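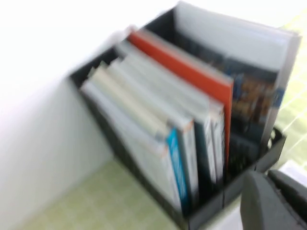 Ticket 302 - Jirelo: catalogue records dropped on nightly sync
Status: Resolved
Site: Guthrie reading room
Opened by: Struan Urquhart
Assigned to: Leandro Carrasco

Symptom
Books added at the Guthrie desk show in the local list but are missing from the main catalogue the next morning. Records edited at the desk sync normally. Only new ones are affected. The sync report says "complete" with no errors.

Environment
Jirelo desk client, current build. Main catalogue on the Venau server. Sync runs at 02:10.

Log

09:40 LC - Checked the sync report for the last 3 nights. Record totals match on both sides, so the missing items are not being offered for transfer at all. Asked Struan for a shelf mark that has gone missing.

10:05 SU - Any of yesterday's will do. I added 10 and none arrived. They open fine at the desk and the labels print.

10:30 LC - Compared one of those with an older record. The new one has a blank branch code. Sync selects by branch code, so a blank is skipped without a warning.

11:15 LC - Branch code is filled from the desk template. The template still points to Flevmont, and that branch was removed from the list in January. Jirelo writes a blank when it cannot find the code.

11:20 SU - Editing an old record keeps its code then? That would explain why those go through.

11:25 LC - Yes. The template is only read when a record is created.

Fix
1. Close Jirelo on both desk machines.
2. In Settings, Templates, set Branch to Guthrie and save.
3. Search for records with Branch empty. Select all, Change Field, Guthrie.
4. Run a manual sync.

13:50 LC - Steps done on machine 1. Machine 2 kept the old template after restart - cached copy in the user profile. Deleted it and repeated step 2.

14:20 SU - All 10 now in the main catalogue. Two test records from machine 2 also went across.

Follow-up
Request sent to have sync report blank branch codes as a warning. Tracked separately.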